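Hallow Kitchen Pack – Frequently Asked Questions

What is the Hallow Kitchen Pack?
It is a set of simulated kitchen counters for testing robot arm software before you try it on hardware. It is made by Helard and runs in the Terport simulator.

What comes with it?
You get 14 counter layouts, the object library, the arm and gripper model, and 11 starter tasks with scoring scripts. Objects can be moved, swapped or removed in the layout file.
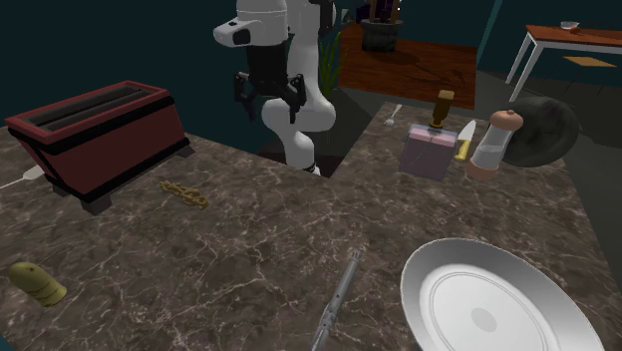
Each layout loads with the arm already placed and the gripper open. You can change the start pose, but the scoring scripts expect the default unless you edit them too.

How much does it cost?
A single-lab license is $1298. Students and teachers pay $909 with proof of enrollment or employment. Both are one-time fees and include updates for the current version.

Can I use my own arm model?
Yes, if it loads in Terport. You will need to set the mounting point yourself – the manual has a page on this.

Can I change the surfaces and colors?
Yes. Counter, wall and floor finishes are set separately. The marble finishes take longer to load on older graphics cards.

How hard are the starter tasks?
They vary. Picking up a thin utensil lying flat is one of the harder ones, and most users start with something larger.

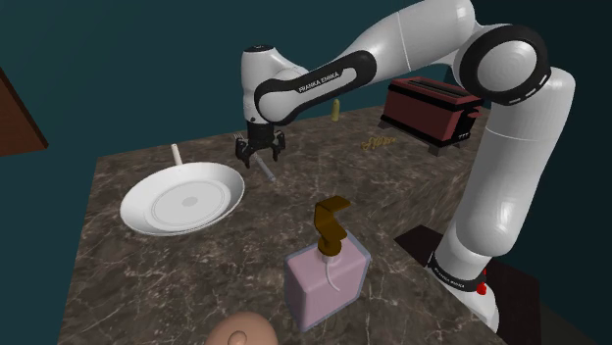

Chiyo Takagi wrote to us that the utensil tasks took her group most of October, and that she would have liked a setting for finger friction in the main menu. It is in the physics file for now. We plan to move it in the next update.

Does it work with Vieira?
Yes. Export your runs as logs and open them in Vieira 2 or later. Video export is separate.

Can I get a refund?
Within 14 days of purchase, if the license key has not been activated.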